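Notes for the small-things tidying set, mostly written in July with a cup of tea going cold next to me.

# Basket Tidy (the Jerkdale table)

Hello! I'm Folasade Tamuno and I look after this folder. It's all to do with one very ordinary job: small toys on a table, a basket, and getting the one into the other. I started it because every tidying set I could find was about whole rooms — sofas, shoes, piles of washing — and I wanted something you could take in at a glance.

## What's on the table

- a white cloth, big enough to drape
- one woven wicker basket, tan-brown, rectangular, with low sides
- a green ball
- a blue cube
- a red block

I call the basket the Skomen in my notes, so if you see `skomen` in a folder name, that's all it means. The cloth is `bjorklund`. I name things when I'm tired.

The cloth stays on throughout. I did try a bare tabletop in an earlier version and the blue looked muddy against it, so white it is, creases and all. I don't iron it. If you're fussy about folds you may want to look elsewhere (no hard feelings!).

## The ball

The ball gets its own section as it's caused more discussion than everything else put together. A cube stays where you leave it. A ball has opinions about slopes, and a cloth has more slopes than you'd think. My rule is that the ball is tidy when it's in the basket and has stopped moving, and until then it's marked `out`, even if it's over the rim. 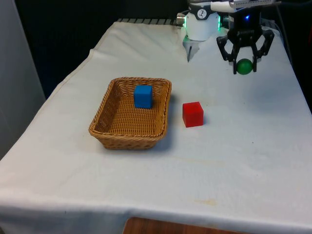
Vasanthi Debnath thinks I've got this wrong, and that a ball still rolling about inside the basket ought to count as tidy, given that no parent on earth would wait for it to settle before calling the job done. She'd also like a third label, `nearly`, for anything above the rim. I've said no to `nearly` twice now, but I have added a `moving` column so she can sort things her own way.

## The order of things

There isn't a fixed one. Some rounds begin with the ball, some with a cube, and in some a thing goes in and comes straight back out again, so please don't assume that a fuller basket means a later moment. I made that mistake myself when I was first putting the sheets together and had to redo an entire evening's worth.

What counts as done:

| word | meaning |
|---|---|
| `in` | resting inside the basket |
| `out` | anywhere else, held things included |
| `rim` | touching the edge and nothing else |

`rim` is rare. I was rather hoping for more of them, to be truthful, as they're the interesting ones — a cube perched on a rolled edge can go either way.
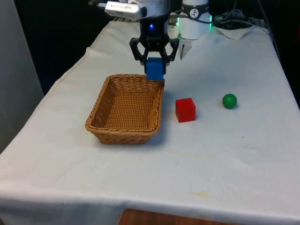 Held things caught me out as well. My first lot of notes had anything over the basket down as `in`, which was wishful thinking, and Vasanthi spotted it before I did. So now a thing has to be let go of first. If you've got an old copy with a `labels_first` file in it, bin it and fetch the newer one.

## How much there is

There are 200 rounds, split into 17 folders. The folders are uneven and there's no cleverness behind that; I just started a new one whenever I came back from lunch. Two of them (`vustham_a` and `vustham_b`) use my older spelling of the column names, with `colour_1` where the rest have `colour`. I keep meaning to fix it.

## Colours and words

I write green, blue and red, and leave it there. No teal, no scarlet. "Cube" and "block" both turn up in the notes for the same sort of thing, depending on how I was feeling, so treat them as one word when you search. "Ball" is always "ball".

Positions are given from where I stand: near, far, left, right. "Behind" means further from me.
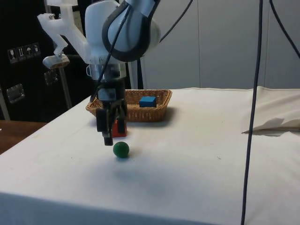

*Ball and red block on the cloth, blue block in the basket.*

## Using it

Help yourself for teaching, sorting games, counting practice, whatever you like. A mention of Jerkdale would be lovely. If you spot a wrong label, send me the folder name and the round number and I'll put it right — usually in the evening, once the kitchen's clear.

## Still to do

- fix the column names in the Vustham folders
- write up the `rim` rounds properly
- decide whether the basket should ever start on the right
- answer Vasanthi about `nearly` (still no)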